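Writing the rules before the recording starts

Dirceu Amaral keeps the current edition of the Stolo handling rules in a ring binder, with the superseded pages still in the back. It runs to 28 pages. Two years ago it was a single sheet taped to a cabinet door, and it said little more than to wipe the finger pads and close the bag.

Amaral writes operating procedures at Jistomex, where hand-held grippers are used to record people picking up, moving and folding soft goods. Rogério Leite audits the recordings before they are released for training. The two men share an office and disagree on a fair number of points, some of which came up while we talked.

The first rule in the binder concerns the start of a take. The operator holds the gripper still, fingers open, over the material for a count of two before any contact. Amaral introduced it after reviewing a batch from the Caldeira site in which operators began recording with the fingers already closed on the cloth.

"You had a grasp with no approach," he said. "The approach is half of what we want. If the file starts with the cloth in the fingers, I have no record of where the operator decided to pick it up."

Leite would have preferred a longer hold. "Two is enough if people really count to two. I measure the holds, and many of them are shorter."

The second section covers materials. Every session sheet lists the fabrics by surface type: smooth, knitted, pile, felted, mixed. Color is recorded, and so is print. Amaral said print was added in July, over some objections that it would slow down setup.

"A large printed character on a folded cloth changes shape with every fold," he said. "The software can take the edge of a letter for the edge of the cloth. If I know the cloth was printed, I know where to look when the grasp points are wrong. If nobody wrote it down, I have to open each file."

Layered materials get their own code. When one fabric lies over another, the sheet has to name both, top layer first, and state which layer is the target. Leite regards this as the most frequently broken rule in the document. Operators name the layer they picked up and forget the one underneath.
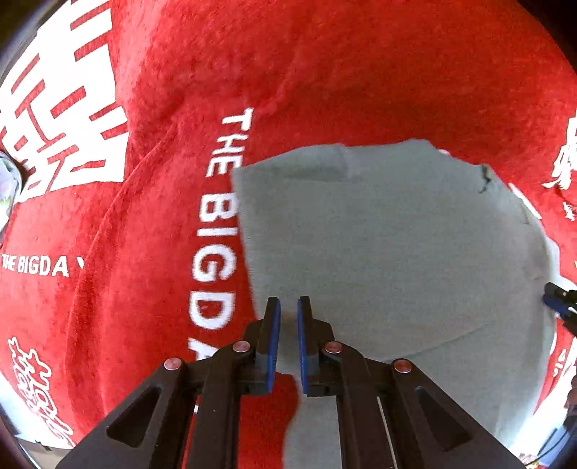
Gripper open above layered material: gray felt-like sheet over red printed plush.

Pile fabrics cause a separate difficulty. The rules ask the operator to close on a raised fold where there is one, and to avoid pressing down into a flat area to force a pinch. "Pressing works for a person," Amaral said. "You feel the table through the cloth and you stop. A robot arm copying that motion may have no such feeling, and then it's pushing on the table with whatever force it has."

Leite's check for this is simple. He compares the lowest height of the fingertips with the table height taken at calibration. Anything below the limit is sent back. Of the 3902 takes in the last release, he said, pressing was the leading cause of rejection, ahead of missing sheets and lost tracking.

On finger pads the two agree. Pads are inspected at the start of a session and replaced after 1000 closures or at the first visible lift along an edge. Lint is removed with a dry brush. Solvent is not permitted, and the Kulel annex, which once allowed it, has been withdrawn.

They differ on what may lie in the work area. Amaral's draft allowed cables and spare tools near the cloth provided they stayed out of the gripper's path. Leite asked for a cleared table. The published text follows Amaral, with an added line requiring loose items to stay in the same place for the whole session.

"A home or a laundry is never cleared," Amaral said. "I don't want a robot that has only seen a bare table."

"I accept that," Leite said. "What I don't accept is a cable that moves between take four and take five. Then I can't compare them."

The next edition will deal with handover between operators, which the present one covers in a single paragraph. Amaral has a draft. Leite has returned it twice, the second time with a request that the outgoing operator sign for the calibration as well as the pads. They were still discussing the wording of the signature line when I left at 4:30.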